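Wednesday, late

Rain until lunch, then that thin yellow light we get over Fledau in the afternoons. I had meant to write every evening this week and have managed none of them, so here I am with tea at ten past eleven, trying to get the budget meeting down before it all runs together in my head.

Despina Vasić opened with the borrowing figures, and she was kind enough to go slowly. The region owes 670 million now, and the part that kept me chewing my pencil is how much of it comes up for renewal in the next 2 years. When we took those loans the rates were so low that it felt almost rude to refuse them. I remember saying so myself, out loud, in that same room! Now the old loans roll off and the new ones cost a good deal more, and the interest line eats into the bus subsidy and the school roofs before anyone has voted on a thing.
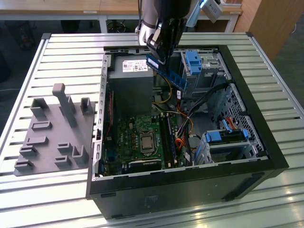
The argument over lunch

Obaidul Mondal thinks we should stretch everything out to 25 years and sleep at night. I like Obaidul very much, and he has a way of making a long loan sound like a good winter coat, but I can't get all the way there with him. Paying more every year for the comfort of knowing what you'll pay is still paying more. Rhodri Morgan took the other side, as I knew he would – borrow short, wait for rates to come down, and stop being so gloomy about it. I asked him what happens if they don't come down, and he helped himself to more potatoes.
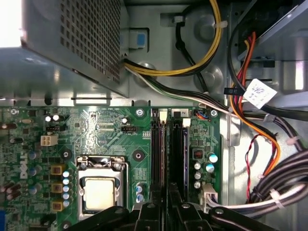 Inside the case, with the power supply at upper left.

I suppose I'm somewhere between the two of them, which is a dull place to be at a lunch table. Split it, is what I said. Put the loans for the water works out long, as the pipes will outlast all of us, and keep the rest shorter. Aishwarya Achari wrote that down, so either she agreed or she was being polite.

We talked a while about Cevunham too. They cut hard when their revenues fell, seven departments in one spring, and everybody praised them for it. Then the shops went quiet, and the sales tax went with them,
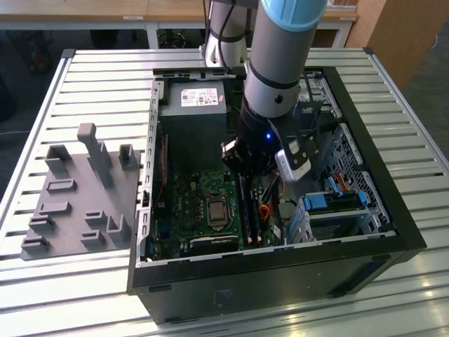

and by the following budget they were short again and had fewer people left to notice. I think of that whenever somebody tells me that a government is just like a household. My household doesn't collect tax from the people it lets go.

Lutfa Liyanage rang after supper about the Begum paper on local multipliers, which I had promised to read and have not. She says the middle section is worth the trouble and the rest can wait. We ended up talking for most of an hour, mainly about her mother's garden and whether it's too early for beans.
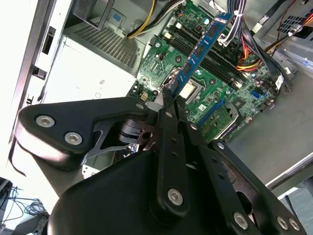
Blue memory module held over the green motherboard.

Must send Despina my note on the water loans before the July session, and find out whether the Fluletti bond was ever refinanced or only talked about. Also pick up stamps. The rain has started again and I left the back window open, so I'd better go and see to that.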